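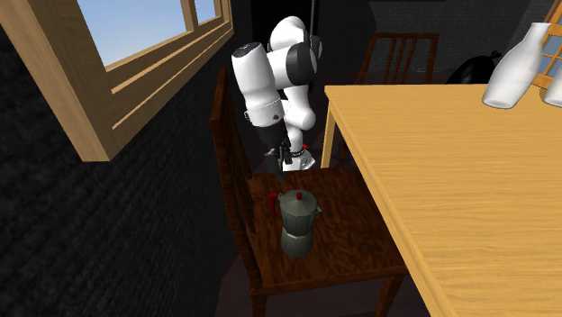

On February 27, 2025, Sánchez wrote:

> Has anyone on the list put real miles on the Jostard cargo bike?
> I'm looking at the mid-drive one for grocery runs and getting to
> work, and my street is basically a wall. The shop let me ride it
> twice around the parking lot, which told me nothing. Also, is the
> rear rack any good or should I plan on replacing it?

Hi Sánchez (and everybody),

I've had mine since last spring and I love it, mostly! I ride from Prandside over the ridge and back, and the motor handles the climb fine in the middle setting. I only use the top setting when I'm late or carrying dog food -- the big bag is 50 pounds and you do feel it swinging if you don't strap it low.

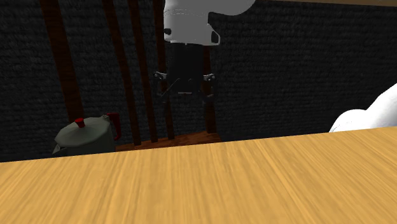 The rack is okay. The welds have held up, but the bolts that came with it are junk and one backed out on me in the second week. I swapped them all and put on thread locker, and they haven't budged. Zoltley sells a side rail that fits if you're willing to file the front tab a little (mine took five minutes and some swearing).

Range is the part I'd push the shop on. I got 211 miles in the first month on very few charges and was feeling pretty smug, then it got cold and I was plugging in every other day. If you can charge at work you won't care.

Two more things. The kickstand is great on pavement and useless on grass. And get the wider front tire if they offer it, the stock one is twitchy in gravel and it costs more to change later than to just ask up front.

You're welcome to try mine on your hill some weekend in March, if it ever stops raining. Bring a helmet and something heavy to put in the back!

Does anybody know if the newer display fits the older handlebar mount? Mine is fogging up again.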